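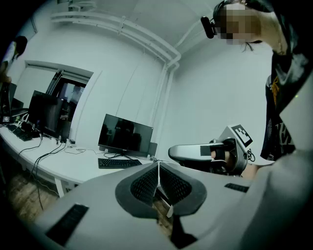

Hand-held grippers at a desk with monitors, keyboards and a mouse.

Desk-Clearing Tips for People Who Write the Software

Most of these came out of the Hepburn planner work at Clamcombe. Send additions to Jessie Morrison.

Calibrate before you tidy anything. Run the marker check with both grippers in view of the head camera. If the tag pose jumps by more than 2 mm between readings, clean the tag with a dry cloth and run it again.

Dark screens fool the depth step. A monitor that is off works like a mirror, and the planner will happily place an obstacle inside it. Mask the screen as a flat plane and give it a 6 cm margin.

Keyboards are long and thin, so the default grasp in the middle is a poor choice if you want to clean under one. Grip near one end and tilt it up on its long edge.
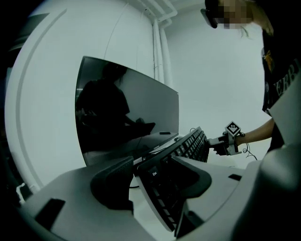
Set the tilt limit to 70 degrees in the task file. Past that the keys face away from the camera and the tracker tends to swap front and back. Murdo MacRitchie added a flag for this in February — it is off by default, so turn it on.

Treat cables as keep-out areas. Tristance can't model a loose cable yet. Draw a box over it by hand and save the box with the desk layout.

Close slowly on plastic. Drop the closing speed to 12 mm per second for the last part of the grasp. Soft pads hide a bad contact until the lift.

Keep the two hands on one clock. If the left and right logs drift, the replay shows one hand letting go before the other has hold. Restart the Lukwood logger at lunch and the drift stays small.

Wiping: crumbs first, then a barely damp cloth, never spray. Label the wipe as its own step, or the planner folds it into the put-down.

Put the mouse back last. It is the item most often knocked by the keyboard move.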